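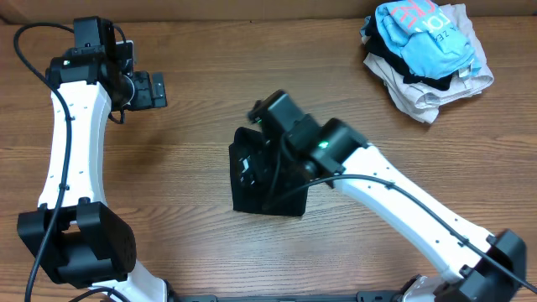 Fiorella Monti would like everyone to know that the soup swap is staying put, at least through the winter, and that she never once said it was moving across the river, whatever may have been going around at the bakery. She had taken so many calls on the subject that she finally stopped answering the phone during supper.

The swap, for anyone who has managed to miss it so far, meets once a month in the lower hall on Orlandini Street. The idea is as simple as can be. You make a big pot of soup at home, you divide it into quart containers, you bring them along with a label on each lid, and you go home with the same number of quarts made by other people. Last month 34 households took part, which is double the 17 that came to the very first one in April, and the line for the lentil and lemon went clear out to the coat hooks.

That growth is what started the talk of moving. The hall is snug, there is only the one sink, and parking on Orlandini Street is what it has always been. A few regulars had gone to look at the old Hedard showroom, which has plenty of floor and a nice wide door, but the rent came in at $500 an evening and that was pretty much the end of that.

Instead, the evening will be split in two. Doors open at 5:30 for families with small children and anyone who likes to be home early, and again at 7 for everybody else. Czesław Wilczyńska has offered to bring his two long folding tables again, and Ngân Trình is putting together a shelf just for broths, so that people who can't have meat or dairy won't need to go reading every lid in the room.

"I came for the soup and I ended up with a freezer full of handwriting I recognize," said Concetta Vitale, whose barley and mushroom has gone in the first ten minutes at every swap since spring (she brings six quarts and has been begged, more than once, to bring eight).

A few small changes to keep in mind. Labels should now list every ingredient, including the stock, and the month it was made. Please let soup cool all the way before you pack it up, and leave an inch at the top for freezing, as a few lids popped last time and one poor trunk on Mill Lane still smells of leeks. Glass jars are fine if you want them back, but put your name on the bottom. Bread is welcome and doesn't count toward your quarts.

There is no charge to take part, though a jar by the door helps with the heating, and it brought in $200 over the summer and fall. Newcomers can sign up on the sheet at the library desk or just turn up with a pot's worth and say hello. Giorgia Galli is keeping the list for the early session and asks that families let her know how many quarts they are bringing by noon on the day.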